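Caderno da oficina, fevereiro, ainda antes do almoço

Continuo na saga de juntar os repositórios, e desta vez escrevo enquanto me lembro, porque da última vez deixei para o fim do mês e ficou uma página com três setas e um ponto de interrogação.

Ponto de situação: a Tivuvine (a biblioteca de filas) e a Kereama (o serviço de importação) viviam em repositórios separados e partilhavam código por copiar e colar. Havia uma pasta chamada "comum" em cada um, as duas nascidas iguais e as duas, claro, já diferentes. Corri o diff hoje de manhã e deu 623 linhas de divergência. Metade é formatação, alguém passou o formatador num lado e no outro não, mas a outra metade é lógica a sério, incluindo duas maneiras de arredondar datas que não dão o mesmo resultado perto da meia-noite. Isto explica pelo menos um dos bugs que andávamos a culpar no fuso horário do servidor!

O que fiz até agora:

Importei a história da Kereama para dentro do repositório Urard com subtree. Experimentei primeiro com submódulos, num ramo à parte, e desisti ao fim de uma hora (quem se esquece do update --init fica a compilar contra uma versão velha e não recebe aviso nenhum, e eu própria me esqueci duas vezes). Com subtree a história vem toda, 1.554 commits, e o log fica um bocado comprido mas o blame funciona, que era o que eu queria. Atenção que o blame só atravessa a mudança de pasta nos ficheiros que não foram mexidos no mesmo commit. Por isso: mudar de sítio num commit, editar noutro. Já sei que me vou repetir nisto nas revisões, paciência.

Tirei a pasta "comum" da Kereama e pus tudo a apontar para a da Tivuvine. Compilou à primeira, o que me deixou logo desconfiada. Os testes depois puseram as coisas no lugar: 94 falhas. Passei boa parte da manhã nelas e a maioria vinha do mesmo sítio, um ficheiro de configuração lido com caminho relativo, que deixou de existir quando a raiz mudou. Corrigido o caminho, ficaram quatro. Dessas quatro, duas são as tais datas. As outras ainda não percebi, falham na integração contínua e passam na minha máquina, cheira-me a ordem de execução. Tentar amanhã com a ordem baralhada e a semente fixa.

Decisão que tomei sozinha e que quero discutir: uma única versão para todos os pacotes internos. Sei que há quem prefira versões independentes, e para bibliotecas publicadas até concordo, mas aqui dentro só servia para termos uma tabela de compatibilidades que estava sempre desatualizada. Se está no mesmo commit, é compatível, ou os testes queixam-se. Se alguém tiver um caso em que isto corra mal, escreva aqui por baixo, que eu prefiro saber agora.

A Delico fica de fora para já. É o painel interno, está noutra linguagem, tem outro ciclo de entregas e puxa uma quantidade de dependências que ia tornar a instalação lenta para toda a gente. Talvez na primavera. Talvez nunca, também não me choca.
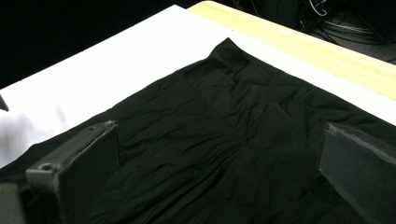
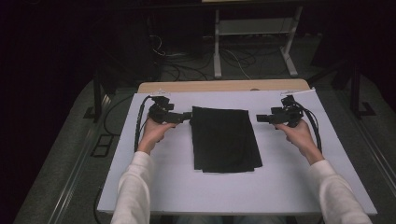 16h20. Voltei a isto depois da pausa. A integração contínua estava a correr tudo a cada push, os pacotes todos, mesmo quando só se mexia num README, e a fila estava a crescer que era uma coisa parva. Acrescentei filtros por caminho: quem mexe na Kereama corre os testes da Kereama, quem mexe no "comum" corre tudo. Falta tratar do caso em que se mexe só no ficheiro de dependências da raiz, que neste momento não dispara teste nenhum e devia disparar todos. Não fundir nada disto antes de eu resolver essa parte!

Outra coisa que me apareceu pelo caminho - os donos do código. O ficheiro CODEOWNERS antigo tinha regras escritas para a raiz de cada repositório, e agora que as pastas desceram um nível há regras que não apanham nada e uma, com asterisco, que apanha tudo. Resultado: fui marcada como revisora de um pedido que só mudava uma vírgula na documentação das filas. Reescrevi as regras com o caminho completo, de baixo para cima, porque ganha a última que bate certo (tinha isto ao contrário na cabeça, confesso).

Por fazer, sem ordem especial:

- escolher qual dos arredondamentos de datas fica, e ver quem dependia do outro
- as duas falhas misteriosas
- filtro para o ficheiro de dependências da raiz
- pôr o repositório antigo da Kereama só em leitura, com uma nota no topo a dizer para onde ir
- avisar toda a gente antes do ponto anterior, que ainda há ramos abertos do lado de lá
- apagar o meu ramo dos submódulos

Nota para quem tiver ramos abertos na Kereama: não façam merge à mão. Gerem os patches com format-patch e apliquem no Urard com git am --directory=kereama. Testei com um ramo meu de quase 30 ficheiros e entrou limpo, tirando um conflito no changelog. Se der erro de espaços em branco, é o formatador outra vez, chamem-me e vemos juntos.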